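Fine handling on show at Rendeo open day

Posted 12 July 2025

Sérgio Rebelo has been running the two-armed bench at Rendeo since February, and he still gets asked the same thing first. People want to know whether it will take their job. The second question is usually about the price.

"I can answer one of those," he said when we sat down in the canteen after the morning session. "The arms and hands are a capital purchase and we lease them. The other one depends who's asking and what they do all day."

Rendeo makes fittings and assembles small parts for other manufacturers. Its customers include Plesirero and Graneletti, and much of the work is still done by hand at long benches on the ground floor. The open day was for suppliers, neighbours and families of staff. Visitors went up to the demonstration room in groups of 8, and each group had a short talk from Rebelo before moving back behind the tape.

The task this year was a balloon. Last year it was stacking washers, and Rebelo thought that had gone flat with visitors. He wanted something light, slippery and easily spoiled.

"A steel part doesn't care if you squeeze it a bit too hard," he said. "A balloon does. You can do a lot of damage with a fingertip, so you find out fast where your settings are wrong."

The bench is kept plain for this sort of work. The background is black, and so is the tabletop, and Rebelo said the white arms are much easier to follow that way from the back of the room.

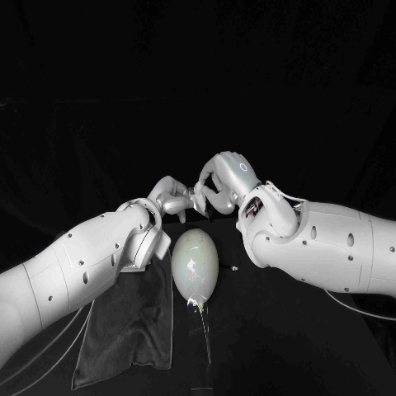
Martim Cordeiro asked whether the hands could feel what they were holding or were just going to positions they had been given. Rebelo said it was some of each. There is a reading of force at the fingers, he told the group, but it is coarse, and with something as light as a balloon most of the useful information comes from the cameras.

I asked him later how long it takes to get a new task to the point where he'd put it in front of visitors. He said 4 weeks for this one, working on it most afternoons. He keeps a log of every attempt, good or bad, and there are 2,000 entries in it for the balloon work alone.

"The bad ones are worth keeping," he said. "You go back through 100 of them and you start to see the same mistake. It might be the thumb coming in too early. Then you've got something to fix."

Fernanda Ramalho looks at the same log from the production side. She came up from the assembly floor two years ago and her job is to decide which tasks are worth trying on the bench at all. She said she turns down more than she accepts.

"If a person can do it comfortably for a full shift, leave it alone," she said. "What I'm after is the fiddly stuff that makes your hands sore. Seals, O-rings, threading a lead through a small hole. We have trouble filling those positions anyway."
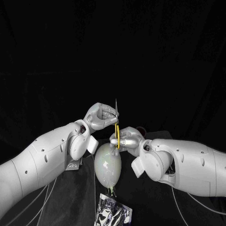

Speed is the weak point, and no one at Rendeo pretended otherwise. An experienced assembler is well ahead of the bench on any of the tasks it has been tried on, and Ramalho doesn't expect that to change soon. What she does like is the way two hands can share a job. With one holding a needle upright and the other keeping a yellow ring up on its index finger and the neck of the balloon in the rest of its fingers, neither has to put anything down. A single arm would need a clamp or a fixture, and fixtures cost money every time the part changes.

Not everyone in the building is convinced. Cristóvão Peixoto has worked the ground floor benches for most of his career and went up with one of the last groups of the day. He said it was clever and he had enjoyed it, but he would want to see it cope with a box of parts that had come in slightly out of tolerance.

"That's half of what we do," he said. "You pick one up and you know it's wrong. I didn't see anything up there that knows."

Rebelo agreed with him when I passed that on. Sorting good parts from doubtful ones is on his list for next year, along with a quieter compressor for the room next door — that one was a request from the office.

Ilídio Fonseca, whose firm Fonseca supplies Rendeo with rubber seals, left his card and offered to send over a carton of rejects to practise on. Rebelo said he'd take as many as they could spare.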